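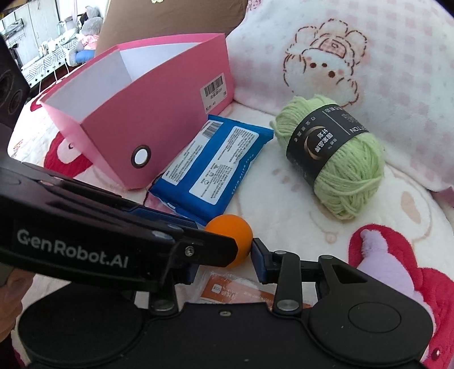 Droltell Open Day Working Group
Minutes of the review meeting, August 2024

Present: demonstration lead, two operators, site coordinator for Atemstead, data lead, representative of Voß (by phone).
Apologies: Usa (training partner).

1. Minutes of the previous meeting
Approved with one correction. Under item 4, "gripper pads" should read "gripper jaws."

2. Report on the open day at Atemstead
The site coordinator reported that the doors opened on time and that visitors were taken through in small groups. Each group received a short talk, watched an operator work with the hand-held gripper, and could then try the tool under supervision. The talk ran long for the first group and was shortened for the others. The part on file formats was dropped and was not missed.

The coordinator asked that the talk and the handling session be held in separate rooms next time. Groups waiting for the talk could hear the operators and missed part of the introduction. Agreed.

3. Handling session
The operators reported on the choice of objects. The task was picking small household items from a soft surface and putting them in a storage box. The small orange ball was the item visitors asked to try most often. It is light and rolls when one finger touches it before the other, so the approach has to be centered. The operators now bring both blue pads level with the middle of the ball before closing.

The packet of wet wipes was harder for beginners. Visitors tended to close on the crinkled wrapper and lift only the film. The operators recommend showing a grip across the body of the packet first.

The yarn gave mixed results. Loose strands at the ends of the skein can catch in the linkage — one session was paused to clear them. It was proposed to take the yarn off the visitor list and keep it for operator demonstrations. Agreed.

The Voß representative asked whether a plush blanket was a suitable work surface, as flat items sink into the pile. The operators replied that homes contain blankets and that the surface should stay. A hard tabletop will be offered as a second station. No objection.

4. Recordings
The data lead stated that visitor attempts are stored separately from operator recordings and will not be merged. The target for the operator set remains 1,000 completed picks. Failed picks are kept and labeled as such. The labels "dropped" and "missed" were used inconsistently on the day. The data lead will circulate a definition of each.

5. Equipment
The screws at the finger pivots are to be checked for tightness before every session, not only at the start of the day. A line for this will be added to the setup sheet. The blue pads are to be wiped between groups. Spare pads: 2 sets to be ordered.

6. Visitor comments
Several visitors asked how the hand-held tool relates to a robot arm. The introduction covers this, but only near the end. It will be moved to the start. One comment asked for a lower table for children. The coordinator will look at what the site has — no purchase approved at this stage.

7. Next visit
Usa has asked for a closed demonstration for its trainees in September. It was agreed to offer three sessions, with both stations open and no talk beyond the safety notes. Date to be settled by e-mail.

8. Actions
Site coordinator: reserve a second room; check for a lower table.
Operators: revise the visitor object list; add the screw check to the setup sheet.
Data lead: circulate label definitions.
Demonstration lead: reorder the introduction; order spare pads; reply to Usa.

9. Any other business
Voß asked for a copy of the setup sheet once revised. Agreed.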